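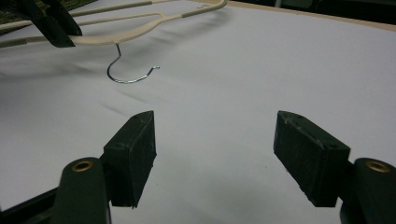 Xiomara Abernathy had promised her mother she would be home by 7, and it was already well past that when the hanger slipped for what the team log called attempt 404. She wrote the number down in her round, careful handwriting, put a little dash next to it, and pushed her chair back from the table.

"It went sideways again," she said.

"It always goes sideways," said Goten, who was lying on the floor of the Nurkby High robotics room with his backpack under his head. "It's a hanger. Sideways is what they like."

The December meet was 19 days off. The task that year was called the Closet, and it had sounded so friendly when Mr. Ait Brahim read it out loud in September that the whole club had laughed. Pick up a hanger, put a shirt on it, hang the shirt on a rail. Every one of them had been doing that since they were tall enough to reach. The Gandatard Cup people had even printed a cartoon shirt on the rule sheet, smiling, with its sleeves in the air.

But a shirt will forgive you a great deal, and a hanger, as Xiomara had learned over a long and rainy fall, will forgive you nothing. Hold it too near the end and the whole thing swings around on you. Hold it near the hook and there's no room left for the collar. She had begun to dream about hangers. In one dream she was at her grandmother's house, and every closet she opened was full of them, all swaying a little, as if somebody had just left.

Mr. Ait Brahim came in from the hallway with his coat already on and a paper cup of tea he had plainly forgotten to drink. He was a patient man who had taught chemistry for most of his life and had taken over the club the year before, when it was going to close, and he still asked questions about the robots the way you'd ask about somebody's cousins.

"How's our friend tonight?" he said.

"Stubborn," said Xiomara.

He bent down and studied the hanger for a good long while. Then he asked her how she did it at home, with her own shirts, in her own room, and she opened her mouth to answer and found that she didn't know. So he took off his coat — a heavy gray thing that smelled like the bus — and handed it to her, and she picked up the spare hanger from the shelf and hung the coat without thinking.

"Again," he said. "Slower, please."

She did it again. Goten sat up to watch.

"You're not holding it still," Goten said. "You let it tip. You put one shoulder in and then you kind of let it fall into the other one."

She did it four more times, until her arms were tired from the weight of the coat, and each time there it was, that small lazy tip of the wrist she must have learned from her mother, who must have learned it from somebody too. All fall they had been fighting to keep the thing level. They'd spent most of the 3,000 dollars from the school board on keeping it level!

Xiomara sat back down and pulled the keyboard toward her. Her phone buzzed in her jacket, and she knew who it was and what it would say, and she typed out a quick answer with lots of hearts in it.

"One more," she said. "Then I really do have to go."

Mr. Ait Brahim put his coat back on and found his tea, and Goten got up off the floor and came to stand behind her chair. She wrote 405 on the next line of the log and reached for the start key.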